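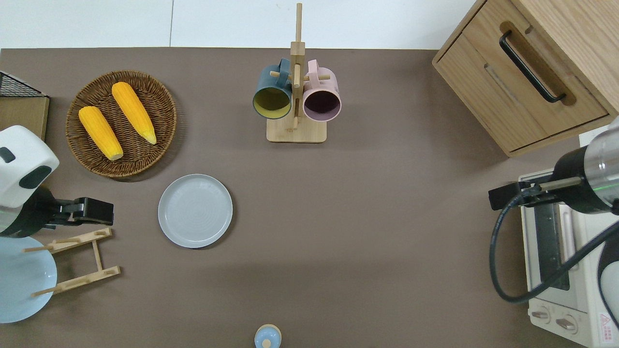

Pledier Halts Two-Arm Kitchen Trials After Gripper Fault, Questions Supplier's "Isolated Event" Finding

Pledier, the independent testing shop for home automation, has stopped all unattended runs on its two-arm kitchen station after a gripper let go of its load without a command. The fault came up 6 times in 27 runs in December. Traka, which supplied the control software, has called it an isolated event. Pledier does not see how.

The task sounds simple enough: move corn from a basket to a plate, then work the toaster oven. In each failed run the right gripper opened during the move while the control screen went on reporting a firm hold. In one case the arm kept going and pushed an oven door with nothing in its fingers. The emergency stop was pressed by hand. The software raised no alarm.

"We were told the log was clean, and it was. That's what bothers me," said Andor Bodnár, head of testing at Pledier. "A clean log and corn on the floor can't both be right."

Traka's first reply blamed a worn cable. Pledier swapped the cable and saw the fault again 9 runs later. A second reply pointed to room lighting, and came with no test data. 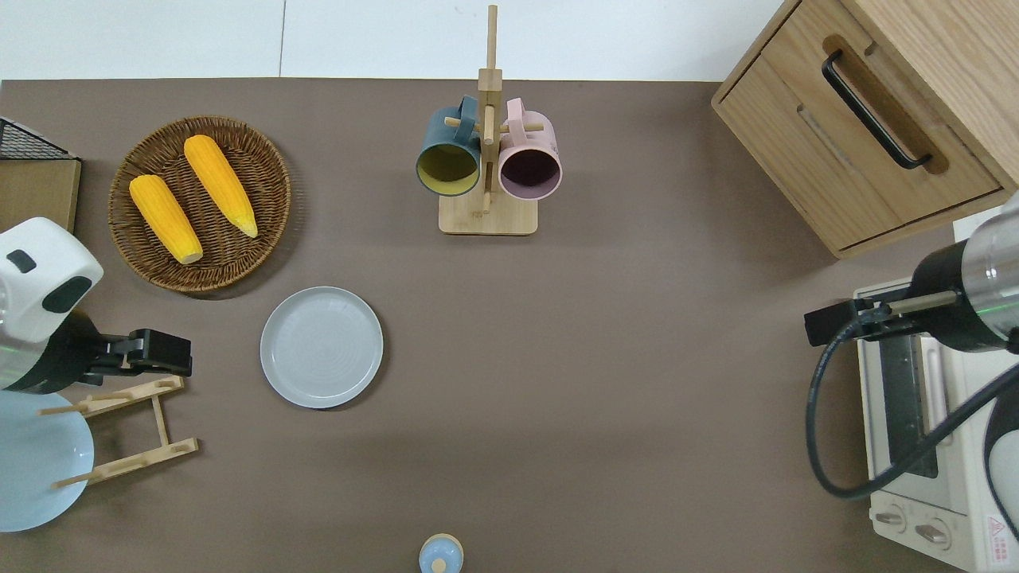 Is the station safe to use right now?
With a person at the stop button, yes, at reduced speed and with the oven unplugged. Pledier will not run it any other way until the hold signal is checked by a second sensor.

Pledier has asked the engineering firm Rácz to review the raw force readings, and has sent the same files to Traka. It has also written to Gerberg, which had planned to put the same software into a product for older adults living alone, and urged it to wait. Gerberg has not said what it will do.

A software patch arrived from Traka at 6 p.m. on the day this notice was drafted. The release notes promise "improved grip confidence." They do not mention the fault, and Pledier has yet to install it.

Pledier will publish the Rácz review in full, whichever side it favors.

We use cookies to improve your visit. By continuing to browse you agree to our cookie policy. Accept Manage settings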